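Brumside baths and the Dririx scheme: speaker notes
Ita Tully, 27/07/2020
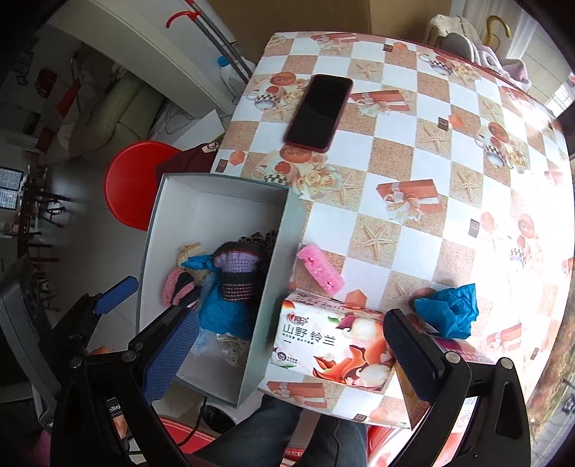

Start with the building. Brumside Baths, end of Canal Road, brick front, glazed roof over the main pool. Most people in the room will have learned to swim there. Ask for hands if it feels right, otherwise go straight on.

Designed by Benel. Not a famous practice, and they did very little outside the county. The library in Oei Street is also theirs, and so was the old bus office, pulled down before most of us were paying attention. The library is listed. The baths are not. Say this twice.

What is proposed. Dririx bought the site last November. Their application is for full demolition and a block of flats with shops on the ground floor. The entrance arch would be taken down, stored and put back up in the courtyard. Don't be rude about the arch. A few people here like that idea and they should get a fair hearing at the end.

What would go:
The main pool hall and its roof.
The tiled staircase, green and cream, original throughout.
The slipper baths at the back, shut up for years. I was let in once with a torch.
The boundary wall on the canal side.

The condition question. Dririx's report says the roof trusses are beyond repair. Ildikó Deák has read it and will speak after me, so keep this short. Her main point is that the surveyor looked at the trusses from the floor and did not go up. She has asked for a second survey. No reply yet.

Money. Repairing the roof and making the hall watertight was priced at £628,000 by the council's own officers before the sale. That figure is in the public papers. It does not include the pool plant. If asked what the plant would cost, say I don't know.

Use. This is where we are weakest, so say so. A hall with no pool in it could seat 375 people. With the pool kept, it is swimming or nothing. I would prefer swimming. The market traders would prefer the hall. Both are better than what is on the table, and we can argue about it later.

Listing. We applied and were turned down because of the changing rooms added in the sixties. We can ask for a review. The additions are at the side and touch the old wall in two places only. Show the plan here. Give people time to look at it.

Objections. The petition has passed 1000 names, but letters carry more weight with planning officers. Ask each person to write their own and to say what they know about the building. Copying the sample letter word for word does not help. Address is on the handout.

Pause for water, then hand over to Ildikó.

If there is time, read the bit from the opening day programme about the roof lights. If not, leave it out and take questions.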